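Chapter 4
Joints, Fits and Small Gaps

When two parts must become one, the designer has to decide how closely they will meet. This decision is made on paper, long before anybody holds the parts. In the first three chapters we treated each part alone, with its own length, its own diameter and its own errors. Now we put the parts together, and the errors begin to add.

Consider a simple case. A workshop in Durnon made tubes for garden pumps, each from two halves. The drawing asked for a total length of 400 mm, so each half was made to 200 mm. Every half passed the inspection. Still, when Purificación Carretero measured the finished tubes, 17 of them were too long for their boxes. Each half was allowed to be a little long, and in these tubes both halves were. 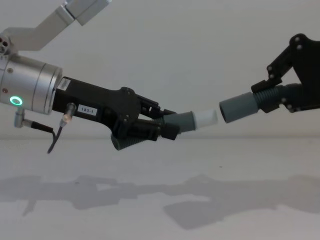
The sum of the permitted errors is called the stack. For two parts the stack is easy to find: we add the largest permitted error of the first part to the largest permitted error of the second. With many parts this method gives a very careful answer, often too careful, and the product becomes expensive. In Section 4.3 we will study a second method, which uses the probability that all parts are bad in the same direction.

The reader should also learn three words before going on. A clearance fit always leaves space between the parts. An interference fit never does – the parts must be pressed, or one of them heated. A transition fit may give either result, depending on which two parts the worker takes from the box. Many students believe that the tightest fit is the best one. A door hinge with no clearance will not turn.

Exercises are placed at the end of each section. For Exercise 4.2 you will need the table of standard fits on page 62. Please do the first exercises by hand, with a drawing of the two parts beside your calculation, and write the unit after every number.

4.1 Adding two tolerances

We begin with two parts that touch along one flat face.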